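Workshop > Materials and Surfaces > Marking Out and Protecting Stone-Pattern Boards

Paper Templates and Cover Sheets on Marble-Pattern Boards

Boards with a printed or pressed marble pattern are sold as counter offcuts, shelf blanks and photo backdrops. The face is usually a thin decorative layer over a cheaper core, and most damage occurs during marking out and cutting. The notes below cover paper templates, cover sheets, cleaning and storage.

Choosing the paper

Plain white copy paper is adequate for small templates. For anything with a long straight edge, use a heavier drawing stock. Newsprint and colored paper are unsuitable: both can transfer ink or dye to a pale surface under pressure. The Raden template roll is 31 inches wide and covers a standard shelf blank in one piece. Kraft paper from a roll must be flattened overnight under a board before use, or the curl will lift the edges.

Preparing the surface

Wipe the board with a damp microfiber cloth and dry it with a second cloth. Grit trapped under paper acts as an abrasive when the sheet is moved. Check the face in low side light; particles that are invisible from above cast a shadow. Solvent cleaners are not needed at this stage and will dull some printed finishes.

Placing and lifting the sheet

Lay one edge first and lower the remainder. Smooth from the center toward the corners with the side of the hand. To reposition, raise the sheet by a corner and set it down again. Dragging moves any remaining dust across the finish.

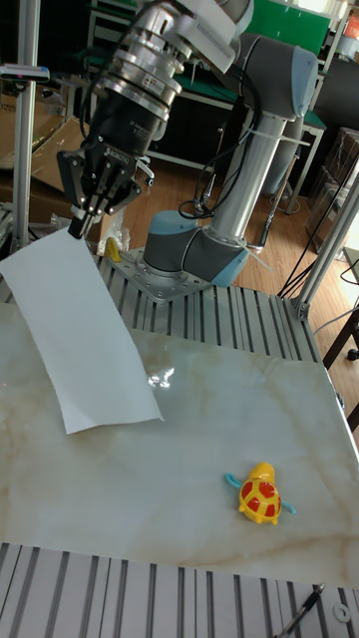
Sheet held by an upper corner, lower part flat on a marble-patterned board.

Fixing

Use low-tack masking tape on the waste side of the line only. Press the tape with a fingertip, not a roller. Remove it the same day, pulling back on itself at a shallow angle. Residue left by older tape can be taken off with a drop of cooking oil on a cloth, followed by dish soap and water. Spray adhesive holds well but is difficult to remove from textured faces; test it on an offcut.

Transferring the line

A pencil line is hard to see against brown veining. Three methods give better results:

- Run a strip of masking tape under the cut line and mark on the tape.
- Use a white wax pencil on dark patterns and a soft black one on light patterns.
- Trace around a card copy of the template with a fine marker, and test first that the marker wipes off.

Scribing with a knife is acceptable where the cut will remove the scored area. A stray knife mark in a decorative face cannot be sanded out.

Cutting

With a circular saw, cut with the good face down. With a table saw or handsaw, cut with the good face up. Clamp a straight scrap along the line and leave the tape in place until the cut is finished. The Kershaw laminate blade (part 552) gives a clean edge at a slow feed. Smooth the edge with 100 grit paper on a block, stroking away from the face, then go over it once with a finer grade.

Sealing and storage

Exposed core swells when it takes up water. Apply 2 thin coats of clear sealer to each cut edge and let the first dry fully. Diltska edge sealer and ordinary water-based varnish are both suitable. Store boards flat, face to face, with a clean sheet of paper between them. Boards leaned against a wall will bow, particularly in a humid garage in June.

Contact Prinmont Workshop Notes | Copyright Prinmont | Back to top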